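Call for river samplers and household water diarists - Pinero Creek catchment

We need people. Quite a lot of them, and soon.

The Pinero Creek Water Group is starting its second round of low flow monitoring in November and we are short on the lower stretch, very short on the side creeks, and have nobody at all yet above the old weir. If you live in the catchment, or can get to it without a long drive, please read on. No science background needed. Waders helpful. We have a few spare pairs, mostly big sizes.

What it's for

Last dry season the creek stopped flowing below the Ertürk Road bridge for longer than anyone on the landholder list could remember. The gauge there didn't tell us much, it sits in a deep pool and the pool stayed full. So the official record looks fine and the creek wasn't. We want readings from places where there is no gauge, taken by people who go past anyway, and we want them through the whole dry stretch and not just on the one nice weekend when everybody turns out.

Second part of the project is about what households use. Tank, bore, town supply, creek license, any mix of those. The new allocation plan will be argued over for months and right now the domestic side of it is a guess. A diary from your kitchen and your garden is worth more than another guess.

Two roles, pick one or do both

Creek samplers

You get one site, or two if they're close together. Visit once a fortnight. At each visit you read the staff, take a temperature, fill one bottle, do the turbidity tube, write down whether the water is moving. Takes 25 minutes once you have the hang of it, longer the first time. Bottles go in the fridge at the Trendari store, left hand door, by 3 p.m. on run days. Please not the freezer. We lost a batch.

Sites still open:
Weir pool, upstream side
Evusov Lane culvert
Both crossings on the north side creek
Ertürk Road bridge, downstream riffle (steep bank, needs someone steady on their feet)
The paddock site behind the Trendari hall - gate code given on sign up

Household diarists

You write down your water use for 12 weeks. Meter reading or tank level once a week, same time of day if you can manage it, plus a short note on anything unusual. Visitors, a burst pipe, filling the trough, new veg beds. Paper form or online, we don't mind. If you're on a bore with no meter we can lend you a clip-on one while they last.

Renters very welcome. Last round was nearly all owners and it showed in the numbers. Same goes for people on small blocks, and for anyone in the units near the store.

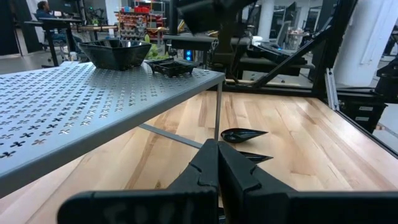
Pirmin Plattner did the weir pool site last round and says the thing he'd tell new people is to go at the same hour every time, becuase the creek drops through a hot afternoon and comes back overnight, and his first month of readings jumped all over the place until he worked that out. He also says take a pencil. Pens quit in the rain.

So - same hour every visit if you possibly can. Early is best. It's on the sheet now, in bold.

Who can join

Anyone 18 or over for creek sites. Under 18s are fine with a parent or guardian along, and schools should get in touch separately as there's a different form. Diarists just need to be the person who reads the meter. One diary per household please, we had doubles last time and it took ages to untangle.

You don't have to own land on the creek. You don't have to have an opinion on the allocation plan. If you do have one, that's fine too, we have people on every side of it already and they all fill in the same sheet.

Training

One evening session, 2 hours, in the Trendari hall, then a morning at the creek in a small group. You need both for creek sites. Diarists only need the evening one, or a phone call if evenings are no good. Hauwa Afolabi runs the creek morning and will go through wading safety, which is not optional, even for those of you who have been in and out of that creek since you were six.

Bring to the creek morning: hat, water, old shoes or boots that can get wet, a dry pair for after. Phone if you have one, but there's no signal below the weir so tell someone where you are going.

What you get

Creek samplers get a fuel payment per visit, paid monthly, claim form comes with your kit. Keep the form, it's fiddly to replace. Diarists get their own results back at the end with a comparison to similar households, no names on it. Everybody gets the full report before it goes to the water authority and two weeks to comment on it.

We cannot pay for your time this round. We did ask.

What happens to your data

Creek readings are public, they go on the map with the site name and not yours. Diary data stays with the project. Only Ilgın Toprak and Tuncay Karaca see it with addresses attached, and the addresses are removed before any analysis. It isn't passed to the water authority or the council in any form that points to a house. You can pull out at any point and have your diary deleted. Just email, no need to give a reason.

How to sign up

Email or ring the Trendari store and leave a message for Ilgın Özkan. We need:
Your name and best phone number
Which role, or both
For creek sites, your first 3 choices from the list
For diaries, where your water comes from and how many live in the house
Any days or hours you can't do
Boot size if you need waders

Sites go in the order people sign up, except the bridge riffle, where Hauwa will want to have a chat first. If your choice has gone we'll offer the nearest one. Reserves needed as well - people get sick, cars break down, lambing happens - so say if you would rather be a fill in than take a regular site.

Sign up closes at the end of the month before we start so there's time to get the kits packed. Late ones go on the reserve list. If you signed up last round you still need to do it again, the old list didn't carry over, sorry. And if you have still got a turbidity tube from last time in the shed or the back of the ute, please drop it at the store wether you're joining again or not. We're missing a few.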